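Sorting, slowly

The plan, when Amparo Iglesias and I signed up for a bench at the Estesstead workshop, was to have the arm sorting bits into trays by September. It is a modest aim. A toddler can do it, and a toddler doesn't need its own power strip.

We called the project Odia, which Amparo chose and which I have given up asking about. So far Odia has 41 saved positions, of which I'd trust 17 with anything I cared about.

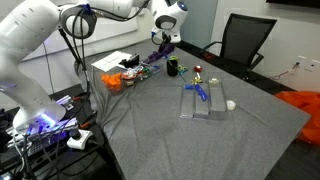 Most of last Monday went on the cloth. I'd put the grey cloth down so things wouldn't skid when the fingers closed on them, and it does help with that, but it also wrinkles, and a wrinkle is enough to tip a small piece over. Smoothing it out moves the trays. Moving the trays means teaching the drop points again, all of them, with Amparo reading numbers aloud in the voice of someone announcing a cancelled train.

I wanted to tape the trays down. Amparo says a sorter that only works with taped trays is a very expensive stencil. She is right and I taped nothing, though I did think about it on the bus home.

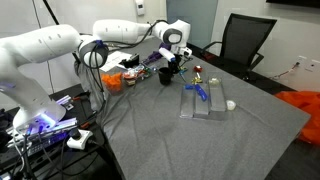
Ignacio Sotomayor, who built the Cluvmont plotter two benches along and has opinions, reckons our trouble is approach height. We come down too fast over the last bit and the fingers nudge whatever they're meant to be picking up. I've cut the speed for the final drop and added a pause of 2 seconds, which makes the whole thing look as if it's having second thoughts.

Best run since then: 7 pieces in a row, then a long careful grab at nothing at all. Amparo wants to try softer fingertips next. I want to tidy the cables first, but I've been saying that since we started, and she's already ordered the rubber.

We use cookies to improve your experience on this site. Accept all | Manage settings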